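Pledska Revises Storage Rules for Leased Workshop Units

Wednesday, April 17, 2019

Tenants of the Pledska business park will have to follow a revised set of storage rules when their leases come up for renewal, the park's operator, Sornel, said in a notice sent to leaseholders this week. The rules apply to all 148 units on the site and replace a single-page appendix that has been attached to leases since the park opened.

The main change concerns floor loading and clear passage. Each unit must keep a path 36 inches wide from the main door to the rear exit at all times, including during deliveries. Under the old appendix, tenants were asked only to keep exits "reasonably clear," a phrase that Sornel said had been read differently from one unit to the next.

Shelving taller than 4 feet must be fixed to a wall or to the adjoining shelf. Tenants may do the work themselves, but the fixings must be listed on a form and checked at the next scheduled inspection. Freestanding racks already in place can stay until the lease is renewed.

Begoñe Ibarra, who manages leasing at the park, said the text was rewritten after a review of inspection reports. Most of the entries concerned goods left on the floor.

"The same items came up again and again," Ibarra said. "Boxes behind the door, pallets across the rear exit, stock with no label on it. The old wording gave an inspector very little to point to."

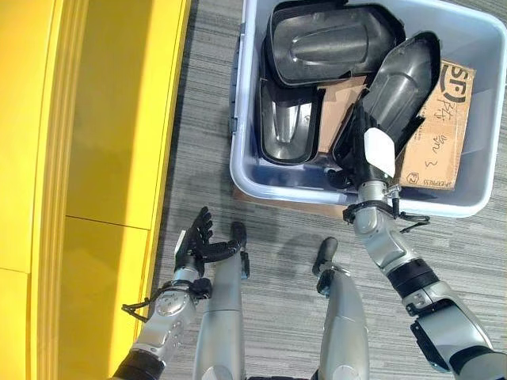
Parts and stock held in open containers are covered in a separate section. Containers kept on the floor must be rigid, must stand outside the marked path and must carry a label on the side facing the path. Cardboard boxes no longer qualify for floor storage in units with carpet. A plastic bin with a wide rim and rounded corners, of the sort that might hold a few molded black parts, meets the requirement for a rigid container once it is labeled. Lids are optional for dry goods and required for anything that can spill. Flat cardboard may still be used under a container to protect the floor covering.

Stacking is limited to 2 containers in height unless the units lock together. The limit applies to empty containers as well. Liquids, batteries and pressurized cans are excluded from this section and remain under the existing fire safety terms, which have not changed.

Inspections will continue on the present schedule. A tenant found out of compliance will receive a written note and a date for a second visit. No charge is made for the first or second visit. Charges for later visits are set out in the lease and are the same as before.

Lultent, which runs the shared loading dock, will apply the labeling rule to goods left there overnight. Unlabeled goods will be moved to the holding area beside the dock office, where tenants can collect them during office hours. Goods awaiting pickup by a carrier are exempt if the carrier's paperwork is attached.

Leases signed before the notice was issued keep the old appendix until they expire. Tenants who want to adopt the new rules early can sign a replacement appendix at the leasing office. Comments on the text can be sent to the office in writing through the end of the month, and Sornel plans to review the rules again in December.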